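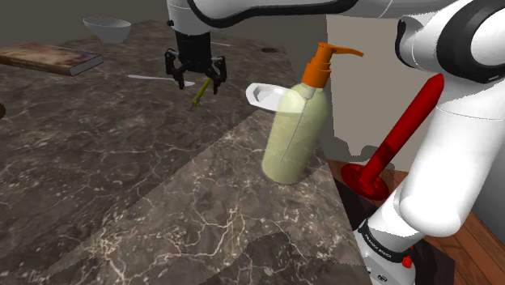 How long should a goat project wait before it passes on the first kids to new families? We keep a small dairy goat group near Stirnonby and the members do not agree.

Wait until the doe kid is weaned, eats well on forage and has had her first vaccines. For most groups this means four months at the earliest, and I would say six if your dry season is hard. A kid given away too young will often lose weight in the new home, and the family loses interest also.

Livestock > Goats > Community projects > Passing on animals

Last updated: 07/06/2025

Posted by Ekik Goat Group

I want to explain our situation more. We started in February with 6 does and one buck, bought with a small grant. By the agreement, every family must give the first female kid to the next family on the list. Now the families on the list are asking for the kids, and the families who have the does say the kids are still too small. Both sides come to me. The oldest kids are weaned since two weeks. Is there some rule which other groups follow, by age or by weight? We have a hanging scale but we did not use it regularly until now.

Jianguo Lu

I helped with a similar group in Liyanage for several years, so I can tell you what we did. I do not say it is the only way.

We decided by weight and not by age. Twins grow slower than a single kid, and if you use only the age, the family who receives a twin feels cheated. Ask the person who does your vaccines what is a fair weight for your breed, because local goats and crossbred goats are very different. Write this weight in the agreement, and let both families be present when the kid is weighed. Weigh in the morning before feeding.

Two weeks after weaning is too early, in my opinion. Weaning is already a stress, and moving to a new place is a second stress. We left at least one month between them. During this month the new family came two times each week to cut forage and to learn how to trim the hooves. Some families dropped out at this stage, and it was better to know it then.

Please check also the new shelter before the move. The floor should be raised or at least dry, and there must be a place for water which the kid cannot step in. We had one family with a very nice shelter and no forage planted at all, and we had to ask them to wait for the next round.

About the people who are complaining: we read the list aloud at each meeting, with the expected month beside every name. The complaints became fewer after this.
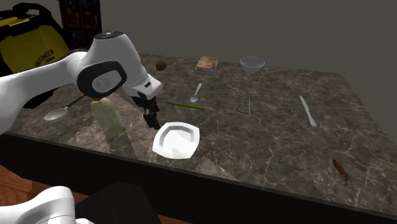
One more point is the record. Give every kid a number and a page, with the mother, the date of birth, the weights and the treatments. The page goes with the animal to the new family. If the kid becomes sick after the move, you can see quickly if a vaccine was missed, and the two families have less reason to blame each other.

Nalten

we do 5 months, no scale. Works ok for us but our goats are all the same local type. Do not give them in the rainy weeks, they cough.

Tags: dairy goats, weaning, pass-on agreements, small groups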